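Robot Manners: The Rules for Working Near Big Metal Arms

Does your school have a rule about running in the hallway? Mine did, and I broke it a lot. I work with robots now, and guess what - there are rules here too. I keep these ones!

Why does a robot need rules? Well, a robot doesn't know you're you. If nobody has given it a way to notice people, your elbow is just one more thing that might be where its arm wants to go. And robot arms can be heavy and strong. So we humans have to agree on how to behave around them, and we write it down so that everybody does it the same way.

My first teacher in all this was Roman Zalewska, at a workshop in Erkberg. He had 6 rules on a card by the door, and I had to say them out loud every morning before I got my coffee. I was very grumpy about that.

Rule one: ask before you touch. A robot holding still might be switched off, or it might be waiting for its next instruction, and those two look exactly the same! So you ask the person in charge, "Is it safe?" and you wait until you hear a yes.
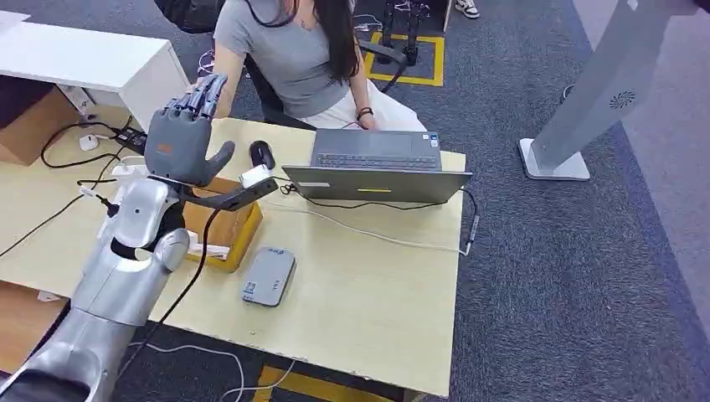

Rule two: know where the stop button is. Lots of robots have a big red one called an emergency stop. Anybody can press it, even on their first day. I pressed one once because a moth scared me, and Roman said "good" and started everything up again.

Rule three is my favorite, because it uses tape. You stick bright tape on the floor to mark off a space, and then everyone agrees what the line means. It might mean "stay out while the robot is moving." Yellow is a popular color for it, as it's so easy to spot. When I was new I thought a tape line looked silly. How can tape stop anybody? It can't, really. It works when people look down and remember.

Rule four: go slow first. When we try a new move, we run it at a crawl and watch. One wave took us 63 tries in October, and nearly all of them were slow ones. (Yes, I got bored. Yes, I kept watching.)

Rules five and six are short. Tie back anything dangly, and tell people out loud before you start the robot.

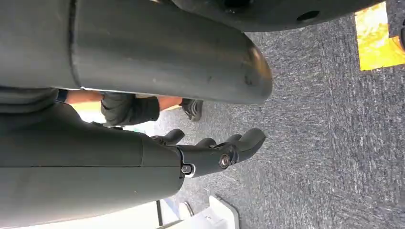 Make your own robot rules

Ask a friend to be the robot. Mark a space on the floor with tape, pick a stop word (ours was "Girkby!") and write three rules together. Now play. Did the robot bump into anyone? Change a rule and try again.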